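Harnusix Tabletop Arm
Equipment and Hire / Robotics / Domestic and Light Workshop Tasks

Overview

The Harnusix is a single-arm robot intended for organisations that wish to find out which household and shop-floor chores can be handed to a machine at present, and which cannot. It is supplied by Eyvindsson for purchase or for hire, and is installed beside an ordinary work surface of the customer's choosing.

Prospective customers frequently ask whether the arm can do the washing-up, clear a table or restock a parts bench without help. The position at the time of writing is set out below. It is reviewed every June.

What the arm can do now

Picking up and setting down single, rigid objects is dependable where the object has been introduced to the system beforehand. Plates, bottles, tins, hand tools and small boxed parts fall into this group. Sorting such objects into trays is also suitable for daily use, provided that the trays stay where they were placed during set-up.

In the Flusdale workshop trial, the arm was given 853 pick-and-place tasks on a mixed bench. Of these, 341 required a person to step in before the task was finished. Most of the interventions concerned objects that had rolled, tipped over or come to rest against one another. Customers should plan their staffing accordingly.

What still requires a person

Cloth, bags and trailing leads remain difficult. Wiping a surface is possible, but the arm does not judge whether the surface is clean. Oven doors can be opened and closed under supervision; the handling of hot dishes is excluded from the terms of use. Glassware is accepted only in the fixed racks supplied by Wileo.

The arm is not offered as a replacement for kitchen or stores staff. It is best suited to short, repeated jobs that can be left and returned to — laying out, putting away, and moving items from one side of a bench to the other.

Installation

Installation takes two working days. The customer provides a level surface and a mains supply, and keeps the area free of foot traffic while the arm is under power. An operator must be present at all times during the first two weeks. Training is given on site by Yiğit Kahraman and begins on a Monday.

Items to be handled should be collected together before the visit. A kitchen customer might bring crockery, a colander, condiment bottles and one small appliance; a workshop customer should bring the parts and containers in regular use. Duplicates are helpful.

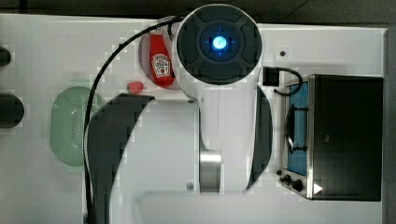 Photograph: Veerle De Bruijn

A kitchen layout with a toaster oven at one side, a green colander at the other and a bottle of Heinz ketchup lying on a plate. Layouts of this kind call for the arm to reach over some items in order to get to others, and the route of each cable should be agreed with the installer before work begins.

Supplied with the arm

Mounting plate, control unit, emergency stop, operator handbook and one year of software updates. Grippers are ordered separately. The standard two-finger gripper is recommended for first-time customers.

Hire and enquiries

Hire is by the calendar month and includes one service visit. Requests for a demonstration should be addressed to Esperanza Lyons at the Flusdale office, stating the chores under consideration and the size of the work surface. Technical questions before purchase — including those on floor loading and power — are answered by Dwayne Whitfield.

Related equipment: Wileo fixed racks, bench trays, spare gripper pads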